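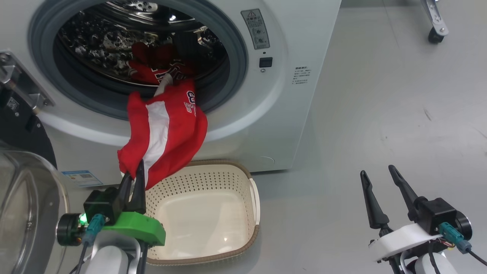

Chaminda Bandara
Test engineer, Trirkwood handling lab
Posted Thu 6 May in Grippers and End Effectors

Pointed fingers or flat pads for pulling clothes out of a front loader?

We have a two-arm setup unloading a front-loading washer into a basket on the floor under the door. Both arms carry the same parallel gripper with rigid black pointed fingers. The test garments are red sports jerseys with printed numbers and letters. I need to decide whether to keep the pointed fingers or move to flat pads before we freeze the hardware, and I would like to hear from anyone who has run both on fabric.

The left arm does most of the work at present. It takes the jersey at an edge, pulls down and toward the basket, and the right arm stays open to take a second grip if the planner calls for one. With the pointed fingers the first grasp is good. They get between folds that a wide pad would push aside, and they fit past the rubber gasket without much care over wrist angle. The trouble comes in the pull. Once most of the jersey is over the lip, the part still in the drum drags against the gasket and the edge walks out of the fingertips.

Over 200 pulls on the pointed fingers I logged 11 full drops where the cloth left the fingers before the release command. I did not log partial slips, which I regret, as they are more common and they cost time. A slip usually ends with the fingers holding a few threads of hem and the planner still believing it has a solid grasp.

Things already tried:

Raising the closing force. Fewer slips on the hem, but the current limit trips when the fingers close on a seam, and the tips flex sideways.

Slowing the pull. Helps, though cycle time becomes hard to defend.

Grasping higher on the garment. Works when the camera on the wrist can see a higher fold. Often it can't, with the hand itself blocking the view into the drum.

The pads I am looking at are the Judinska flat set, silicone faced, which bolt to the same finger carriers after a small change to the mount. The mounts are 3D printed here, so that part is cheap. My worry is the gasket. A wide pad may catch the rubber on the way in, and it may pick up two garments at once when they are wound together.

Specific points I would like covered: does a flat pad give up much on the first grasp from a crumpled pile, and is there a sensible way to detect a slip from motor current alone? We run the Gillance controller and can read current and position per joint. No tactile sensors and no budget for them.

Parveen Haque
Member, controls and integration

I ran this comparison in February on a single arm with a drum mockup. Cotton shirts and polyester sportswear, damp and dry. Summary first: keep the pointed profile at the tip and add pad area behind it. Neither of the two stock options was right for us.

On the first grasp, flat pads were clearly worse from a pile. They land on top of the fold and compress it, and the cloth spreads out sideways as they close. You can recover some of that by coming in with the pads turned so that the narrow edge leads, then rotating before closing, but inside a drum you have limited room to rotate and you will touch the gasket.

On the pull, flat pads were clearly better. The contact patch is what matters. With two points you are holding the garment at what amounts to a pivot, so any side load lets the cloth swing and peel away from one side of the tip. From your description of the edge walking out, I think you are seeing peel more than straight slip, and extra closing force does little about peel.

What we ended up with was a tapered finger. Narrow at the tip, widening toward the base, with a thin silicone strip glued to the inside face. Sotiropoulos sells strip stock in several hardnesses and the softest one held best on polyester. It also wears fastest. The print on sports jerseys is slick compared to the knit around it, so check whether your drops cluster on grasps that land on a number. Ours did, and a small penalty in the grasp scoring for printed areas removed a fair share of them.

For the second garment problem, wide pads do pick up extra items. The tapered finger did so less often if we limited the insertion depth. If you are going in until you meet resistance, stop doing that and set a fixed depth from the camera estimate.

On detecting slip from current: it can be done but not from the current value by itself. Use finger position. When cloth leaves the fingers, the gap closes by a small amount while commanded force stays constant. Position is the cleaner signal on most parallel grippers. Steps that worked for me:

Close to the force setpoint and wait until position settles.
Store that position as the reference for this grasp.
During the pull, compare filtered position to the reference.
If the gap shrinks past your threshold, pause the pull and call for the second hand.

Record a closing on nothing as well, every time you change fingers. Without that zero you can't tell a thin hem from an empty grasp. The threshold has to be found on your own hardware. Backlash in the carriers will set the floor, and a printed mount adds some compliance that shows up in the same reading, so measure it under side load too.

I would also use the right arm sooner. If it is already standing by, have it take a grip as soon as the garment clears the lip, before the left reading drifts. Two weak grasps on different parts of a jersey resist peel far better than a single strong one, and your cycle time may come out even or lower.

benchrat1436
Member

Just go with the flat pads. We use them on towels with no trouble and more force is fine if you raise the current limit. Gasket has never been an issue, the rubber gives.

Chaminda Bandara
Original poster

Parveen, thank you. I went back through the logs for the grasps where I could tell from the wrist view what the tips were on. Most of the drops I could place were on or next to a printed number. I had put those down to the hem.

The position check is in as of this morning. The signal is visible on the left hand. The right one has more play in the carrier and I will need to shim it before the threshold means anything.

benchrat1436, what is the current limit on yours, and are the towels coming out of a drum or off a table? I am reluctant to raise ours without knowing the motor rating has room for it. Towels are also thick enough that I would expect either finger to hold.

I have a tapered set drawn up and will print it with a recess for the strip. The Judinska pads are still on order and I will run them through the same set of pulls for the comparison, with partial slips logged this time.

Parveen Haque
Member, controls and integration

Make the recess slightly shallower than the strip, so the silicone meets before the plastic does. Round the outside corners of the taper as well. Ours were square at first and they marked the gasket.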